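Fallano – Datenkarte zur Sammlung „Bälle auf Flächen“

Stand: 11/1/24
Pflege: Luuk De Bruijn

Worum es geht

Fallano versammelt 519 Aufnahmen von Tennisbällen auf Tischen, Arbeitsplatten und Fensterbänken. Dazu gibt es eine Tabelle mit Untergrund, Hintergrund und Lichteindruck. Der Vorgänger Hendska wurde gern als „alltagsnah“ angepriesen. Ich halte das Wort für zu groß und verwende es in dieser Karte nicht. Bälle liegen in den wenigsten Haushalten auf der Arbeitsplatte.

Aufbau

Ordner bilder: alle Aufnahmen, fortlaufend nummeriert
Datei flaechen.csv: eine Zeile je Aufnahme
Datei zweifel.txt: 50 Fälle, bei denen wir uns über den Untergrund nicht einig wurden

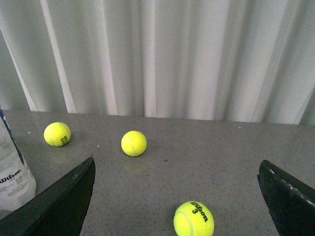
Die Spalte „untergrund“ ist die schwächste der ganzen Tabelle. Sie beruht allein auf dem Augenschein, und der taugt bei Steinoptik wenig. Eine graue, fein gesprenkelte Platte wie die unter den gelbgrünen Bällen vor dem hellen Faltenvorhang kann Quarz sein oder Verbundstein, vielleicht auch etwas ganz anderes. Eingetragen ist deshalb „grau, gesprenkelt“ und kein Material. Wer es genauer haben will, muss an die Platte selbst heran. Die Bezeichnungen aus Trastiler haben wir nicht übernommen, dort stand bei 200 Einträgen schlicht „Stein“ – ohne jeden Beleg.

Bekannte Mängel

Gelbgrüne Bälle sind stark überrepräsentiert. Ein Verfahren, das Bälle nur an der Farbe erkennt, wird hier gut abschneiden, und das sagt über seine Güte fast nichts. Aufdrucke sind oft verdreht oder nur in Bruchstücken zu lesen. Eine Spalte „marke“ gab es bis Februar, sie war zur Hälfte geraten und ist gestrichen. Kleine helle und dunkle Punkte auf den Flächen sind nicht annotiert. Ob es Krümel sind oder Teil des Musters, ließ sich meist nicht entscheiden.

Die Aufteilung in Übung und Prüfung fehlt absichtlich. Bei einer früheren Fassung lagen 20 fast gleiche Aufnahmen in beiden Teilen, die Ergebnisse waren entsprechend schön.

Korrekturen bitte mit Bildnummer und Begründung an De Bruijn. „Sieht doch aus wie Granit“ ist keine Begründung.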